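Print this page | E-mail this page

Two-arm bottle task: how should attempts be scored for a student project?
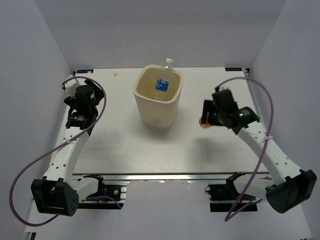 Asked by Lise Beaudoin, Dralbridge

I supervise a student robotics club which is preparing an assessed project for December. The task requires a pair of arms to place a water bottle upright in an open square container. Each team is permitted 50 attempts, and the written report must state a success rate.

The students disagree on one point. If the bottle finishes inside the container but leans to one side, should the attempt be recorded as a success? One team has reported 38 successes on the generous reading and 30 on the strict one. I should also be grateful for advice on whether both arms must take part in every attempt.

Print | E-mail

Answer from Trevor Nguyen

The rule should be set down in writing before the first scored attempt and should not be altered afterwards. I would suggest the following wording: "The bottle is in the container, base downwards, and is released by both grippers at the end of the attempt." A lean is unavoidable where the container is wider than the bottle, and students should not lose marks for it. Should you wish to reward a straighter placement, record it in a separate column.

As your team has already completed its attempts, both figures may be reported, provided that each is given with its definition. Examiners at Tullura accepted this from our own students.

With regard to the second arm, please refer to the task sheet. If it says "two-arm task" without further detail, ask the organiser for a ruling in writing.

Print | E-mail

Answer from Shuzhen Tang

Agree with the above. Please also ensure that the container is returned to the same position before each attempt. We marked the corners with tape. Our first 2 sessions had to be discarded on this account.

Print | E-mail

Answer from Zachary Vachon

We use a smaller bottle at our club and have not had this difficulty.

E-mail this page to a colleague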